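What on earth is offside?

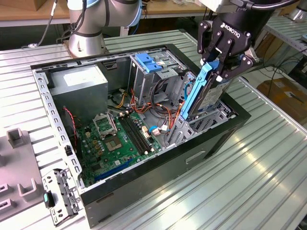 An open desktop computer case on its side, with a hard drive in a light blue caddy at the drive cage.

I was eight when I first got shouted at for being offside, and I hadn't a clue what I'd done. I'd scored! I was running about with my arms out like an aeroplane, and the flag was up, and my own captain was cross with me. So let me explain it the way I wish somebody had explained it to me.

What is it for?

Imagine there was no offside rule. You could leave your fastest friend standing next to the other team's goalkeeper all afternoon, eating an orange, and just boot the ball up to her. The pitch where I help out, at Birkotthorpe, is 119 yards long, and with no offside most of it would be wasted. The rule makes teams pass and run and think their way up the field.

So when am I offside?

Look at where you are at the moment your teammate plays the ball to you. You're in an offside position if you are in the other team's half and you are closer to their goal line than the ball AND closer than the second-last defender. The goalkeeper usually counts as one of the last 2, so most of the time you can just look for the last defender who isn't the keeper.

Level is fine, by the way. If you're exactly in line with that defender, play on!

It's your head, body and feet that matter. Arms and hands don't count (you can't score with them, so fair enough).

The bit everybody gets wrong

It's about when the ball is kicked, and people always look at when it arrives. Say Kobe Segers is level with the last defender when Amby passes. He sprints, and by the time the ball gets to him he's way out in front of everybody. The grown-ups on the touchline are all yelling "Offside!" and they are all wrong. He was level when she kicked it. Good run, Kobe.

Can I stand there and do nothing?

Yes, you can. Being in an offside position isn't a foul all by itself. You only get into trouble if you join in, so that means playing the ball, or getting in the way of a defender, or blocking the goalkeeper's view. If you're tying your bootlace on the far side while someone else scores, the goal should stand.

When can't I be offside?

If the ball comes straight to you from a goal kick, a throw-in or a corner, you're safe. You're safe in your own half as well. I once saw a winger get a throw-in miles behind everybody and she stopped dead, waiting for a whistle that never came. Don't stop! Keep going until you hear it.

What happens next?

The other team gets an indirect free kick, so somebody else has to touch the ball before it can go in the goal.

Have a go at home with some bottle tops on the kitchen table. Move them about, freeze them when the "pass" is made, and decide. It took me 20 goes before I stopped muddling it up, and my dad still can't do it.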